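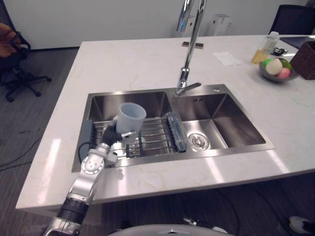 Wire rack in the sink, or everything in the dishwasher?

Asked by a member in Flurnden, November 2020

We use cookies to remember your visit. Accept or manage settings.

Hello all, I hope this is the right section. We moved to Flurnden in the spring and inherited a lovely kitchen with a double sink and a marble worktop, and I'm still getting used to both. The larger bowl of the sink has a wire rack sitting in it, and I've fallen into the habit of rinsing the plastic cups and leaving them there, which means I never have the big bowl free when I need it for a roasting tin. The smaller one is hopeless for anything bigger than a saucepan.

The dishwasher (a Juna, not very old) is right by the sink, so you'd think I would simply use it. My trouble is that the cups come out with a puddle on the bottom and the wide cereal bowls seem to take up half the rack. How do the rest of you arrange things?
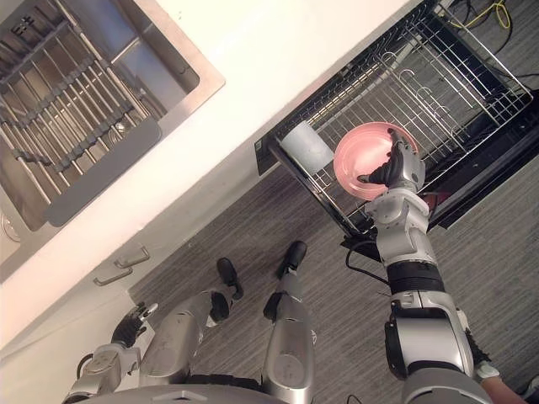
Blue-grey cup at the end of the rack, pink bowl beside it.

My second question is about the marble. I've been standing rinsed things straight on it and my sister-in-law was horrified. Is it really so delicate?

3 answers · 15 shares

Answer 1

Just take the rack out and put it in the cupboard. Ours lived in the sink for years and all it did was collect teaspoons.

Answer 2

Welcome to Flurnden! We had very much the same muddle when we first had a dishwasher, so don't be disheartened. Cups want to go in upside down and leaning a little, so the water runs off that dip in the base. Wide bowls do best tilted between the tines, all facing the same way, with a gap between each one – if they nest together the inside of the back one never gets clean. When the machine finishes, open the door and leave it for 15 minutes before you unload. Plastic holds on to water far longer than china does, so keep a tea towel handy for the cups.

I would keep the sink rack, but only for the few things you wash by hand, and lift it out once they're dry. I paid 80 pence for a second-hand Suninen mat at the Bramwell market to go under mine, and it stopped the scratching.
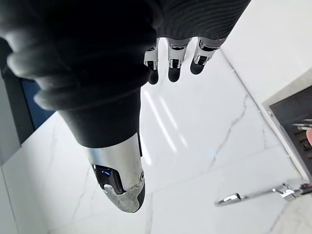
White marble – mind the lemon juice.

As for the marble, plain water won't do much harm if you wipe it up. Lemon, vinegar, wine and tomato are the ones to watch, and you mustn't use limescale spray anywhere near it. Ours was resealed last December and still beads nicely. A folded tea towel under the cups would keep your sister-in-law happy.

2 people found this helpful

Answer 3

Same problem here with the puddles, following.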